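5 May 2022
By Kittipong Bunnag
6 min read

What's in the cupboard, and why I've stopped buying the big bag

Quick one this time. Moving the newsletter over to Vimport ate most of my week and half the subscriber list came across with first and last names swapped. If this greets you by your surname, sorry. Working on it.

So. Rice storage. More mail on this than on anything since the knife sharpening item in February, and most of it comes down to one question: how long does it keep? The short answer is white rice, years, if it's dry and sealed. Brown rice, six months or so before the oil in the bran starts to turn. You'll smell it. Kind of like old crayons. Once you get that smell, toss it, rinsing won't help.

The longer answer is that it depends on your kitchen more than on the rice. Mine is upstairs over the dry cleaner on Fitzsimmons and it gets hot. Cupboard next to the stove, worst place in the apartment, and for years that's exactly where I kept a big sack with the top rolled down and a clothespin on it. Lost most of one to weevils. Then lost most of a second one, same cupboard, same clothespin. Slow learner.

A few things that did work, in no order.

Freeze it first. New rice goes in the freezer for four days, in the bag, before it goes anywhere else. Kills eggs if there are any. Then let it come all the way back to room temperature before you open the bag, or you get condensation on the grains and you've made a different problem. I leave it out overnight.

Glass jars with a rubber seal. Not pretty ones neccessarily. I got a box of them at the Trullance outlet when they were clearing the old lids, and the lids are ugly and they're great. Plastic tubs are fine too if the lid really snaps. The ones that only sort of snap are for crackers.

Write the date on it. Masking tape, marker, done. You will not remember. I was sure I would and then found a jar of something short grain that could of been from last fall or from the previous apartment.

Don't mix old with new. Topping up a half empty jar feels tidy but then the old stuff sits at the bottom forever. Finish, wash, dry the jar completely, refill. Dry means dry. I do it the night before and leave it upside down on a towel, then right side up for an hour.

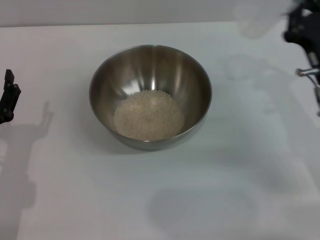 On bay leaves. Lots of you swear by them. My mother did, my aunt does, I put one in every jar and I have no idea if it does anything. Smells nice. Moving on.

Buying less at a time is the real change for me. The big bag is cheaper per pound, sure, but two people eat what two people eat. I worked out that between the weevils and the stale brown rice I'd thrown away $28 worth in one year, and the saving on the big bags didn't come close to that. Now it's the small bags, two kinds, and when one runs out I walk down and get another. If you're feeding a big family ignore all this, you'll get through the sack before anything hatches.

Old rice needs more water, by the way. It dries out as it sits. Jasmine from this season I cook pretty much one to one after rinsing, last year's wants another splash. If your rice has started coming out hard in the middle and you haven't changed anything, check the date on the bag before you blame the cooker.

And rinse til the water is mostly clear. It never goes totally clear, stop waiting for it. Three or four changes. Save the first cloudy one for the plants if you're that kind of person (I am, in spring, then I forget).

Leftovers. Got several emails on this so just to be plain: cooked rice doesn't sit out. Spread it on a tray so it cools quick, into the fridge inside the hour, eat it next day. Fried rice from the fridge is better anyway, the grains stay separate. Or freeze it flat in bags while it's fresh, in portions, and it goes straight from freezer to pan.

Reader mail bits. Someone asked about the oxygen absorber packets. They work for white rice you plan to keep for years, in the right kind of bag. Overkill for a jar you open every other night, each time you open it you let the air back in. Somebody else asked about storing rice flour, which I know much less about, but mine lives in the freezer door and has been fine. And to the person who keeps theirs in the garage in a metal trash can, I'd love to hear how that goes in August.

Also the Clutulura spring swap is on again, same hall, side entrance. Jars, tins, lids, anything clean with its matching top. I'm bringing the jars I no longer need now the big bags are gone. Last time there were 47 lids left at the end that fit nothing, so please check yours at home.

Next issue is dried beans, assuming the new system lets me send it. Replies to this one come straight to me, I read them all, I'm just slow.

K.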